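The Lindgren Variation

By the winter I moved to Humar, the chess club had been playing the same game for so long that people had started to bring soup.
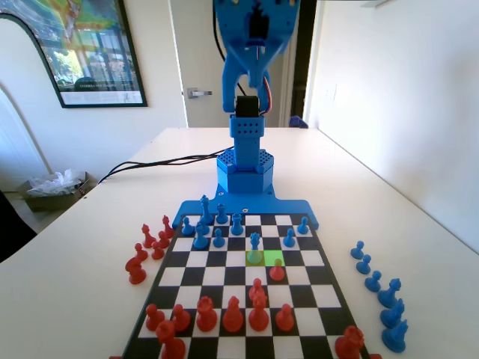 The board, from the near side.

I should explain the soup. The town of Humar had one rival, Stalluver, on the other bank of the river, and the two had been playing by mail since before my landlady was married. One move a letter, one letter whenever somebody felt like it. When a letter came, the club met in the back of the Prurance Hotel to decide on a reply, and deciding took all evening, and people got hungry.

I joined because the hotel was heated and my apartment was a matter of opinion. On my first night a retired dentist asked what I thought of our position. I said I liked the bishop. There was a silence, and then a man wrote it down.

We were losing, as far as I could tell. The club's official view was that we were "developing." We had been developing for 20 years. Our hopes rested on something called the Lindgren Variation, named for the brand of crispbread on whose wrapper it had been worked out. The wrapper was kept in a glass case. A corner had been eaten at some point, and the older members believed the corner had held the winning line.

In December a letter came from Stalluver. It did not contain a move. It said that they had been going over their books and found that their side had spent nearly 2000 crowns on postage, and would we consider a draw?

I have never seen people so insulted. The dentist had to sit down in the coat room. We argued until the hotel turned off the lights, and then we argued in the parking lot, where the soup froze to the ladle. Somebody proposed sending back a bill for our own stamps. Somebody else proposed war, but he was thinking of the card game.

In the end we voted on it. Everybody was against the draw except me, and I only had my hand up because I was reaching for the bread.

Our reply went out the next morning. We moved the bishop. I was given the honor of licking the envelope, and when I got back to the hotel they had saved me a chair, out of the draft, next to a woman who wanted to know how I felt about knights.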